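Spent most of Saturday, September 28, 2024 going through someone else's training examples for a two-handed kitchen robot. All simulated. Some thoughts, mostly grumpy. Thread.

The pitch from Oldale is that you no longer need many real kitchens. A person drives the simulated arms through a chore, the software reshuffles the objects, and one recording becomes a pile of them. The batch I got is called Evo. It started as 40 recordings and was sold to us as 700 examples.

I have a problem with that second number. Moving a plate over a little and pressing save again gives you another file. Whether it gives the model anything it didn't have before is a question you have to test, and I couldn't find the test anywhere in the notes.

Credit where due. The objects look decent, the hands have proper fingers, and the driving is calmer than most I've seen. Whoever did these recordings had some patience.

Two from the tabletop set, same box and same cutting board:

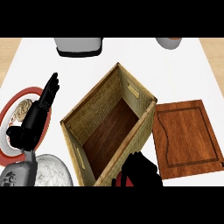
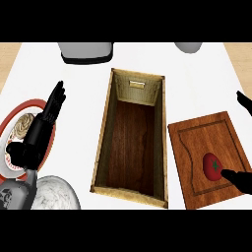 Look at the left hand in both. It's up over the red-rimmed plate with the fingers pointing away from the operator's side. A model that copies what it sees will copy that too. If the left hand is parked like that through the whole batch, you've taught it a posture along with the chore, and it has no way of knowing which one you cared about.

So how many examples do you need before a robot learns a job like this?

It depends on how different they are from one another. For one simple chore with the same objects in nearly the same places, 100 good recordings can get you something that looks great in a demo. For a robot that has to cope with a table it hasn't met, I wouldn't trust any number until I'd seen it fail on tables held back from training.

Back to Evo. The part that bothers me most is that the failed tries were thrown out. The notes call this "cleaning." I get why people do it. But a model that has only ever watched things go right has no idea what to do after it fumbles a tomato.

I asked Cornen, who resell the batch, whether the discarded tries still exist. The reply said they were "not part of the product." OK. I would have paid more for those than for the reshuffled ones.

Also asked how the success label gets set. A script checks where the object ends up. It does not check how it got there. I found 4 recordings marked as successes where the object gets shoved along with the back of the hand until it happens to land in the right spot. The script is happy. I am less happy.

Someone will say simulation is cheap so just make more. It's cheap to run. The person driving the arms still costs money, and so does the person (hi) watching the playback at double speed to find the bad ones. Neither of those shows up in the price comparison.

Mihăilă, the shop we use for playback tools, added a view in July that lines up the hand paths from every recording on one plot. Wish I'd opened it first. A lot of the reshuffled ones sit almost on top of each other. You pay for a crowd and get the same few people in different hats.

What I'm going to do: keep the original recordings, drop the reshuffled ones that barely differ, and ask for a new round where the operator is told to start with the hands somewhere else each time. And to leave the mistakes in.

I might be wrong on the reshuffling. I've seen it help when the changes were big enough. If you have results where small changes helped on a real table, with real hands, send them over and I'll read them. Please no videos with music on them.

Replies are open until Monday, then I have to write this up for people who already signed the invoice.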